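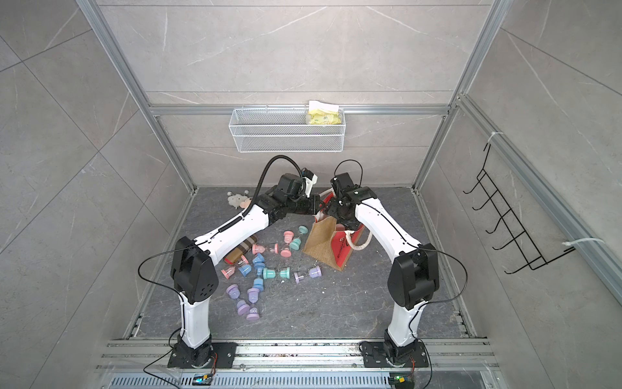 Two robot arms above a dark gray, stone-textured floor.

The Town That May Vote Itself Out of Business

Mar 14, 2019

Drundwood has a mayor, a town council of five, a police department with a chief and three officers, and a water tower with its name on it. If enough people vote yes in the special election, it will keep the water tower.

The question on the ballot is one sentence long. It asks whether the Town of Drundwood shall surrender its charter and become an unincorporated part of Trevell County. A yes means the council stops meeting, the police department closes, and the county takes over the roads, the zoning and the debt. A no means things go on as they are, and almost everyone on both sides agrees that things can't go on as they are for very long.

The measure got on the ballot by petition. State law let the organizers do it with 252 valid signatures, and they turned in enough to lose a few pages to bad handwriting and still qualify. The council could have put the question up on its own and declined to, on a vote of three to two. One of the three has since changed her mind.

The town has 2,936 registered voters. In the last council election fewer than a third of them cast a ballot, and two of the seats had only one name on them. Supporters of the measure bring that up a lot. A town where you can't get anyone to run against the incumbent, they say, is a town that has already stopped governing itself.

The money

The trouble started with the garbage contract. For years Drundwood paid Flato, a regional hauler, a flat amount to pick up trash once a week and run a leaf truck in the fall. When the contract came up for renewal, the company asked for a large increase, and the town had no one else to call. The only other hauler in the county had stopped serving places this small. The council signed, and to cover it raised the trash fee on the water bill.

That would have been a bad year and not much more, except that the sewer plant was due for repairs the same spring. The state had been sending letters about the plant for a long time. The last of them had a deadline in it. The town borrowed, and the sewer rate went up to pay back the loan. For a typical house, the two increases together came to more than $300 a year.

People who had never been to a council meeting came to that one. The room in the town hall seats very few, so the doors were left open and the rest stood in the hallway and listened. Most of the speakers wanted to know the same thing, which was where the property tax was going. The answer was the police department, mostly. It takes up over half of the general fund, and it has for as long as anyone on the council has served.

Mariama Dramani was one of the people in the hallway. She does bookkeeping for a farm supply business and moved to Drundwood when her daughter started school. She asked the town for its last several budgets, waited the full time the public records law allows, and got them in a box.

"I wasn't looking to shut anything down," she said. "I wanted to see if there was a way to get the bill lower. I added it up every way I could think of. You can get rid of the holiday lights and the summer hire and the newsletter, and it comes to almost nothing."

She is now the chairwoman of the petition group. It has no office. The yard signs are stored in her garage, and the group's bank account, which is listed in its filings with the county clerk, has never been large.

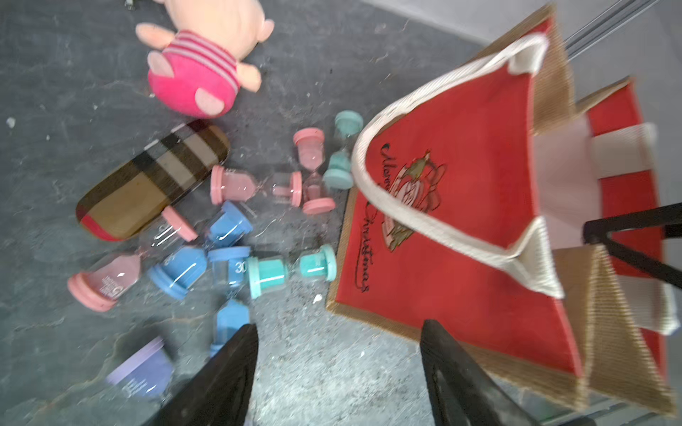 Small toys and a holiday gift bag on a mottled gray floor.

What the county would do

The county's position is harder to pin down. The commissioners haven't endorsed the measure and haven't opposed it. Under the state's dissolution law they don't get a vote. If Drundwood gives up its charter, the county has to take it.

A staff memo given to the commissioners in the winter lays out what that would look like. The sheriff would add patrol hours in the area but wouldn't keep a deputy stationed in town. Streets would go on the county's maintenance list, behind the roads already on it. The sewer debt would stay with the property owners inside the old town line, as a special district, until it is paid off. That last part matters a great deal. It means the piece of the bill that went up the most would not go away.

Opponents have printed that paragraph of the memo on a flyer. They think a lot of people signed the petition believing the sewer charge would disappear, and they may be right. Dramani says her group never claimed it would. Their own flyer says "lower taxes," and in smaller type it says the debt would remain.

What would go away is the town property tax. A homeowner would still pay the county and the schools, as now, and a new county charge for patrol. By the memo's estimate most households would come out ahead by a modest amount. The staff who wrote it were careful to say that the estimate depends on what the sheriff asks for in later years, and that nobody can bind a future board.

The garbage is a separate matter. The county doesn't pick up trash outside the towns. Residents would sign up with a hauler on their own or drive it to the transfer station. Flato has said it would offer service to individual homes but hasn't said at what price.

The case for staying

The argument against the measure is partly about police. Drundwood sits at the far end of Trevell County, and the sheriff's office is at the other end, past Rowlands. The chief has told the council his officers get to most calls inside town in a few minutes. He doesn't claim a deputy would take an hour. He says it would depend on where the deputy was, and that on a Saturday night the deputy would be in Rowlands.

It is also about zoning. The town has held off a gravel operation on its east side twice, both times by council vote, and both times with people lined up out the door to speak. The county's rules for that kind of land are looser. A yes vote wouldn't approve the gravel pit, but the decision would move to a board of commissioners on which the people of Drundwood are a small share of one district.

The third part is the hardest to put a number on. The town was chartered by families who had tried for years to get the county to build a bridge, gave up, and built it themselves. The county has since replaced the bridge. Some of those families' names are still on the mailboxes, and their feeling is that if you hand over your say, you don't get it back. On this the law is on their side. A dissolved town can incorporate again, but it has to meet the current standards for population and tax base, and Drundwood wouldn't meet either one.

Small towns in this state have been reaching this point more often. The rules they have to follow on water, sewer, records and police training were written with bigger places in mind, and the money the state used to share with them was cut in the last recession and never fully restored. Legislators from both parties have been happy to pass requirements and leave the paying to someone else. There was a bill this session that would have let towns under a certain size share a single police department across county lines. It got a hearing and then sat in committee, where it remains.

Had it passed, Drundwood might not be voting at all. The council member who switched sides said as much at the last meeting. She supported the sharing bill and drove to the capital to testify for it, and she said she was given 2 minutes.

The forum

The one public forum on the measure was held in the school cafeteria. The moderator, a retired judge from Rowlands, took questions on index cards. It stayed polite. The sharpest exchange was over the water tower, after someone asked on a card if the county would paint over the name. The county's representative said he didn't know of any plan to. A man near the back said that wasn't a no.

Dramani spoke for the yes side and the mayor for the no side. They have known each other for years and sat next to each other. The mayor said he would not run again whichever way the vote went, and that so far no one had told him they wanted the job.

Ballots go out by mail at the end of March and have to be back at the county clerk's office by the close of business on election day. There is a drop box outside the town hall. If the measure passes, the charter ends with the fiscal year, and the council's last duty will be to hand over its records and the keys to the building.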